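Moisture Loss in Stored Onions Under Passive Ventilation
Project report, Kelcombe site
Saturday, December 11, 2021

1. Background

Onions stored without refrigeration lose weight through the skin and neck. Losses are larger when air moves freely and humidity is low, but still air raises the risk of neck rot. The project compared three low-cost storage containers under the same shed conditions to find which kept weight loss lowest over 13 weeks without added spoilage.

2. Materials and method

Yellow onions of one variety, Bang, were lifted in August and cured on racks until the necks were dry. Bulbs with split skins or soft necks were rejected. The remaining stock was divided by weight among net bags, slatted crates and paper sacks with punched sides. Each crop lot contained 300 bulbs.

All containers stood on pallets in the north bay of the shed. Temperature and relative humidity were logged with a Curnotix logger hung at container height. Lots were weighed every week on the same platform scale, and positions were rotated after each weighing to even out drafts from the door. Spoiled bulbs were removed, weighed separately and recorded as rot, sprout or mechanical damage.

3. Results

Net bags lost the most weight, with the steepest change in the first 3 weeks. Slatted crates followed the same curve at a lower level. Paper sacks lost the least, but most of the neck rot was found in them, mainly at the bottom where the bulbs were in close contact. Sprouting was low in all lots.

On days when relative humidity stayed above 80 percent, weekly loss dropped in every container and the differences between them became too small to separate from scale error.

4. Sources of error

The logger recorded one point in the bay only. Rotation reduced position effects but did not remove them.

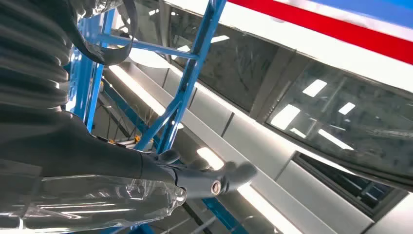
A repeat trial should use a separate logger inside each container and a smaller fill depth for the paper sacks. The weighing sheets are stored in the Kindier folder with the calibration record for the scale.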